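Can a robot do kitchen jobs yet, or is it still all demos?
Posted in Home Automation, 2018-04-06

Binta Garba
I look after a block of 16 serviced flats and I'm being asked to put together a budget for the next few years. One of the owners has read that there will soon be arms fitted in kitchens which can open cupboards, put the crockery away and wipe down. He wants to know whether we should leave space and a power point for one when we refit. We already have two floor cleaners, which work well enough as long as the rugs are up. I don't want to spend money on sockets for something that won't exist. Has anyone here worked with these things? I'm mostly interested in cupboards and drawers, as that is where the time goes between guests.

Karneck
Leave the socket out. I worked for 8 years on handling machines in a packing plant, and the ones we had were very good at picking up the same carton from the same place. Move the carton a hand's width and someone had to go and reset the line. A kitchen is far worse than that. Every door has a different handle, some doors stick, and people leave a tea towel hanging over the one you want.

Most of the work on household chores that I've come across is done in simulation first. The software gets a gripper, a wall, some panels and surfaces, and it can try the same reach as many times as it likes without breaking anything. The rooms can be given any finish, so you get orange tiles next to herringbone parquet, and the program is supposed to cope with whatever it is shown.

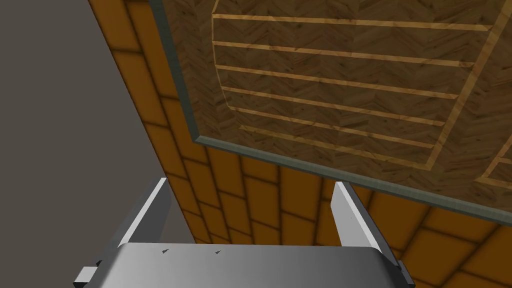

Do I need to change my cupboard handles now so that a robot could use them later?
Leave them as they are. Plain bar handles would probably be easier for a machine than small round knobs, but there is no agreed standard to fit to, and you would be guessing.

The hard part comes when the same program is put on a real arm. Real hinges have friction and real plates are slippery. I would expect a lot of failures on the first day and a slow improvement after that.

Dustham
Agree with most of that, but a socket costs very little if the walls are open anyway. We put 2 spares in each kitchen at our place and they get used for kettles. I wouldn't plan anything else round a robot. If the owner wants to save time between guests, get a dishwasher with a decent top basket and fewer plates per flat. We cut ours down and the changeover got quicker straight away.

hamdan_31
we had a rep round last April with a leaflet for a window cleaning one. never heard from him again. the floor ones are fine, just empty them more often than it says. does anyone know if the Burer brushes fit the older model?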